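¿Por qué las cosas son de plástico?

Mira lo que llevas en la mochila. Seguro que hay varias cosas de plástico: el estuche, la botella, la tapa de un rotulador. Hace más de un siglo casi ninguna existía en ese material. Los peines se hacían de hueso, los botones de concha y las botellas de vidrio.

¿De qué está hecho?

La mayor parte del plástico se fabrica con petróleo o con gas natural, que se sacan de debajo de la tierra. En las fábricas se separan sus componentes y se obtienen unas piezas diminutas llamadas monómeros. No se ven ni con una lupa. Cuando muchos monómeros se unen en fila, como los vagones de un tren muy largo, forman un polímero. El plástico está hecho de polímeros.

Según los monómeros que se usen, sale un plástico duro, uno blando o uno que se estira.
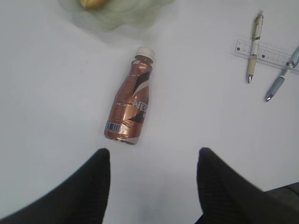

Las fábricas de objetos no suelen recibir el plástico en planchas. Lo reciben en bolitas pequeñas, parecidas a granos de arroz, que se llaman granza. La granza se calienta hasta que se ablanda y entonces se le da forma. Cuando se enfría, la forma se queda.

Tres maneras de dar forma

Soplado. Se coloca un tubo de plástico caliente dentro de un molde y se le mete aire, como a un globo. El plástico se pega a las paredes del molde. Se usa para objetos huecos.

Extrusión. El plástico blando se empuja por un agujero, igual que la pasta de dientes. Salen tubos y tiras muy largos que después se cortan.

Inyección. El plástico se mete a presión en un molde cerrado. Se usa para piezas con formas complicadas.
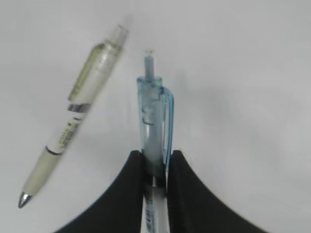 Muchos objetos se montan con piezas hechas por separado. En la fábrica Kopecký, en Illden, trabajan con 176 moldes distintos, y cada uno sirve para una sola pieza. Un bolígrafo de pulsador es un buen caso: el botón de arriba puede ser transparente y sin color, y la parte alta del cuerpo, de un amarillo verdoso que deja pasar la luz. Para teñir una pieza se mezcla el color con la granza antes de calentarla. Por eso, si la rayas, por dentro es del mismo color.

Boris Lukáč, el encargado de los moldes, explica que una pieza pequeña puede tardar 10 segundos en enfriarse. Si se saca antes de tiempo, se dobla.

¿Duro o flexible?

Puedes hacer una prueba en casa. Aprieta con los dedos un tapón y luego una bolsa. El tapón apenas cambia. La bolsa se arruga enseguida. Los dos son de plástico, pero el grosor y el tipo de polímero son diferentes.

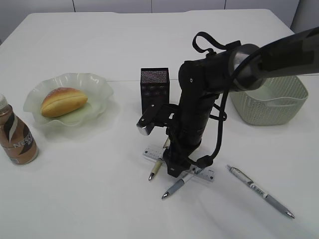
También hay plásticos que se ablandan otra vez si se calientan. Se llaman termoplásticos y muchos se pueden reciclar. Otros, los termoestables, no vuelven a fundirse. Los mangos de algunas sartenes son de este segundo tipo.

¿Qué pasa cuando los tiramos?

El plástico tarda muchísimo en deshacerse. Se rompe en trozos cada vez más pequeños, los microplásticos, que llegan a los ríos y al mar. En el colegio de Dellthorpe, la clase de Boris Baláž recogió en marzo 789 trozos de plástico a la orilla del río Gurska.
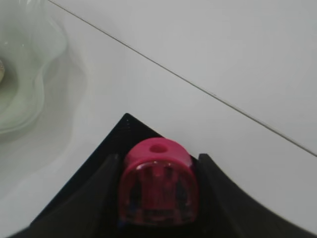
Un sacapuntas rosa. La parte de delante es translúcida y deja ver el interior.

Los objetos que mezclan materiales son más difíciles de reciclar, y a veces hay que desmontarlos. Lo que todavía sirve se puede seguir usando. Los envases vacíos van al contenedor que toque en tu ciudad. Pregunta en casa de qué color es.

Palabras nuevas

Monómero: pieza muy pequeña que se une a otras.
Polímero: cadena larga de monómeros.
Granza: bolitas de plástico para fabricar objetos.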